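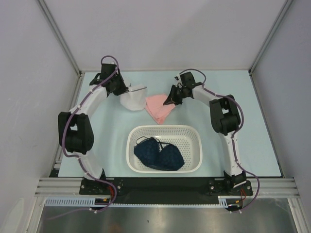

We're Jullance, and we teach pairs of robot arms to handle laundry, mostly the small, slippery, annoying kind. I started this outfit with Trevor Whiteley in the back half of a former print shop, and the question we began with is the one we still work on: how do you get two arms to share a job when the thing they're handling never has the same shape twice? A box is easy. A box stays a box. Now think about a bra in a white plastic basket, straps looped over the cups, with a crumpled bit of pink cloth behind it and one gripper already busy with something white and meshy. Which arm goes next? Does the free one wait? Does it go for the pink piece or for the basket? Those are the decisions we spend our days on, and I love them more than is probably healthy.

I'm Amber Bramwell, by the way. I run the research side and I write this page, so if it rambles, blame me.

How we got here

I came out of garment work. Before I ever touched a robot I spent years in returns processing for a lingerie wholesaler, where everything that came back had to be pulled out of a bag, checked, sorted and folded again. It's fiddly work and it's hard on the hands. Trevor was building sorting conveyors at the time and kept telling me the machines could do everything except the part I did. That bugged both of us for a while, and then we quit our jobs.

Our first setup had one arm. It could pick up a sock. It could also pick up the sock, the sock under it and the corner of the table mat, all with the same confidence. We added the second arm mostly out of frustration, and then found we had twice as many ways to get tangled. Ryszard Walczak joined us around then and rebuilt the whole cell from the rails up, with plain pale walls, a blue work surface, and the two arms mirrored so that whatever one can reach on its side, the other can reach on its own. He's also the reason our cables are clipped neatly along the arms. Please notice the cables if you visit. He will be so pleased.

What we actually do

Our method is called Henusari. (It's a made-up word. We had a whiteboard full of acronyms and hated every one of them.) The short version goes like this. A person drives both arms by hand, through a pair of small matching controllers, and does the task while the system records it. We do that many times, with the clothes dropped in differently each time. Then we train a model on the recordings and let it try the task alone.

Lots of labs do that much. The part that's ours is what we call handoff tagging. While one of us is driving, a second person sits alongside and taps a foot pedal whenever the lead passes from one arm to the other. That's it, a foot pedal! It cost next to nothing. But it gives the model a clear signal about whose turn it is, and turn-taking turned out to be the thing it was worst at. Without the tags both arms would often reach for the same cloth, or both hang back like two polite people at a door.

We recorded 1,879 demonstrations for our first full study. Larysa Vakulenko drove most of them and has the best touch of anyone I've met - she can lift a strap without disturbing the cup under it, and I've tried to copy how she does it and I can't. Then we ran 300 trials of the trained model on clothes it had not seen in training, half with the tags and half without. The untagged version had the arms get in each other's way in 17 of its trials. The tagged version did it in 2. We were so sure something was broken in the logging that Larysa went back and watched every single trial on video over a weekend.

So that's our result, and we're proud of it. I want to be fair about the rest, though. Henusari is slow. A person can empty and sort a small basket while our arms are still making up their minds about the first piece. Thin straps still give us trouble, particularly when they've slipped under something, and sheer fabric is hard for the cameras to make sense of. We also haven't tested it on wet clothes at all. People ask about that a lot. Someday!

Who we are

There are five of us. You've met me, Trevor, Ryszard and Larysa. Trevor looks after the hardware budget and talks to suppliers, and he designs the gripper fingers, which he changes more often than I'd like (every new finger means new recordings). Dorothy Lockwood is our newest person and handles the partner work, so if you email us, it's Dorothy who will write back. She used to manage a commercial laundry and has stopped us from solving several problems that laundries don't have.

Who we work with

Our main partner is Ilivov, a small company that handles clothing returns for online shops. They send us mixed boxes of unsold stock and tell us very bluntly what would and wouldn't be useful on their floor. We also share recordings with the robotics group at the Boateng workshop, who are trying the foot pedal idea on packing jobs. They've switched to a hand button. We disagree about this and it has become a whole thing.

Come see us

We open the lab on the first Tuesday of the month, starting at 4 in the afternoon. You can watch the arms run, and if the queue is short you can have a go at driving them yourself. It feels very strange for a few minutes and then your hands sort of get it. Students are welcome, and so are people who fold clothes for a living, whose opinions I'd especially like to hear.

If you have spare clothing stock you'd like to donate, we'll take nearly anything soft, clean and small. No coats, please. We tried a coat once.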